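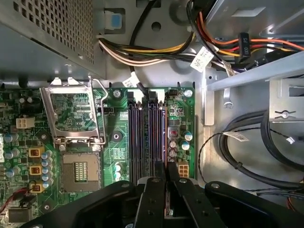 The Dead Load

The complaint was filed by a farmer whose name had been typed wrong and then corrected in pen. It said that the truck scale at the Prosser elevator in Onaston was reading light on inbound corn. It gave no amount. In the box marked Evidence the farmer had written "same truck, same fill, less money."

Graziella Lo Presti received it on Thursday, February 18, 2021, and scheduled the test truck for the following morning. She worked for the Ovon county office of weights and measures. The test truck carried cast iron weights, a hoist to lift them, and a cart to move them along the deck. The weights had certificates. The certificates were in a plastic sleeve behind the driver's seat, along with the ones for the previous period, which she was not required to keep.

The elevator manager met her at the scale house. He was wearing a Prosser jacket with a different man's name stitched on it.

"It passed in September," he said.

"I know. I passed it."

He thought about that and went inside to make coffee.

She started with a walk around the deck. Ice had formed along the north approach and been chipped away with something blunt. The gap between the deck and the concrete was clear on the long sides. At the ends she ran a flat bar down into it and pulled it along. It went the whole width at the west end. At the east end it stopped near the corner, and when she worked it loose it brought up corn, road grit and a piece of rubber mat, all frozen into one lump.

She wrote: debris, east end, north corner. She did not write that it was the cause. Material wedged in the end gap can carry part of the load that ought to reach the cells, and then the scale reads light. It can also sit there for a whole winter and make no difference to anything.

The indicator inside the scale house was a Platex, with the lead and wire seal still on it. She compared the number on the seal with the number on her September report. They matched. She zeroed the indicator, walked out, stood on the deck, walked off and looked through the window. It had returned to zero.

The manager had opened the window to talk. "What are you looking for?"

"The same number."

"As what?"

"As before."

The first run was the corner test. She drove the cart over each section in turn, stopped, let the reading settle and wrote it down. The sections at the west end agreed. The middle agreed. At the east end the indicator read light, and lighter on the north side than on the south. She repeated it with the cart turned the other way. It read light again, by the same amount, and she wrote that down as well.

Trucks were beginning to line up on the road. A driver got out and asked the manager how long this would take. The manager pointed at her, and the driver looked at her, and then got back in. 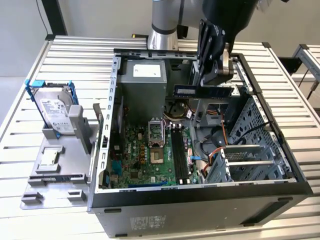
"How often do you have to test one of these?" the manager asked.

"Once a year, and again after any repair that breaks the seal."

"And if somebody complains."

"Then too."

He pushed a cardboard box of tickets across the counter. She had asked for them the day before, by phone, and had expected an argument. They were carbon copies, in order. She found the farmer's deliveries by the truck number. There were two she wanted, one from early in the winter and one from the week of the complaint. The second was ticket 863. Both loads had been weighed full and then weighed empty, as they should be.

She put the tickets next to each other on the counter. The empty weights were nearly alike. Only the full weights had dropped. A fixed error at zero would have moved both, and would have come out in the subtraction. The error on these grew with the load. A deck with nothing on it, or with an empty truck on it, hardly flexed at all. A deck with a full truck on it bent down until it met whatever was in the gap, and the concrete took its share.

"Where do the drivers stop?" she asked.

"On the scale."

"Which part?"

He came around to the window. "They pull all the way up. We put a mark down so they'd quit blocking the door." There was a stripe of yellow paint near the east end of the deck.

"When was that?"

"After the first snow, I think. Before Christmas."

She added the stripe to the report and drew it on the diagram, with its distance from the end, which she measured. Then she asked for a shovel and a bucket of hot water. He carried the water himself. It took most of an hour to clear the corner. The lump came out in sections and she had him bag it.

She ran the corner test again from the beginning. The east end now agreed with the west end, within tolerance, on both sides. She ran the increasing load test with everything the test truck had, and then with the test truck on top of it, and the error stayed within the limit up to more than 38 tons. The seal had not been touched and did not need replacing. She put on a new sticker and dated it.

"So it's fixed," the manager said.

"It's accurate at the moment."

"What do I tell him?"

"The report is public. He'll get a copy in the mail."

"What does it say?"

She turned it around on the counter. He read the front and then the back. Under Findings it said the device had been found to read light under load at the east end, that debris had been removed from the end gap, and that the device had afterward been found correct. Under Amount there was a dash. The form had no place to estimate what had been lost on the loads in between, and the farmer had not been the only one selling.

"How many trucks would that be?" he asked. "Since Christmas?"

"You have the tickets."

He looked at the box. Outside, the first driver had started his engine. She signed both copies, tore off the yellow one and left it on top of ticket 863, and went out to load the weights. The hoist was slow in the cold. She waved the truck around to the far side of the lot to wait, and the driver rolled forward anyway and stopped with his front wheels at the edge of the approach.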